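Speaker notes - Surface prep and bench clearing, Valler workshop
Reading time: 3 min

Slide 1. Introduce self and Kiprono Makokha, who ran the trial at the Wundgate site. Housekeeping, then straight in.

Slide 2. Scope. Pale work surfaces only. Dark benches behave differently under the same light and are covered in Yuxi Tang's session.

Slide 3. Why pale surfaces. Crumbs and grit show up early. The drawback is glare, so keep the lamp low and to one side. Colour temperature matters less than angle. Pause for the lighting question - it always comes up.

Slide 4. Storage on the surface. Woven baskets are good for loose items but they shed fibre, mostly at the rim. Lift the basket, don't drag it. Wipe the footprint before it goes back. A braided border traps dust along the twist and needs a dry brush, not a cloth.

Slide 5. Routine used at Wundgate:
- clear everything to one end
- dry wipe, 10 strokes, one direction
- damp wipe, left to air for 90 seconds
- return the basket last

Slide 6. Specks. Check from two angles before wiping again. A soft shadow can hide a mark that is plain from the other side. If a speck stays after the damp wipe, treat it as a stain and log it.

Slide 7. Costs. The Flaltura budget was 3000 for the year, cloths and brushes included. Take questions on supply here, then hand over to Kiprono for the log sheets.

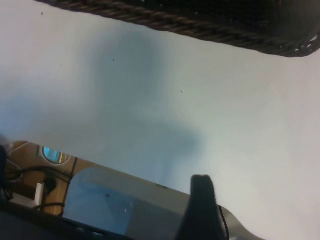
Log sheets are at the back table. One per bench, initialled at the end of each shift.

Related items
Brush selection for woven storage
Maglaya bench trial: summary
Low-angle lighting for inspection
Log sheet template, August revision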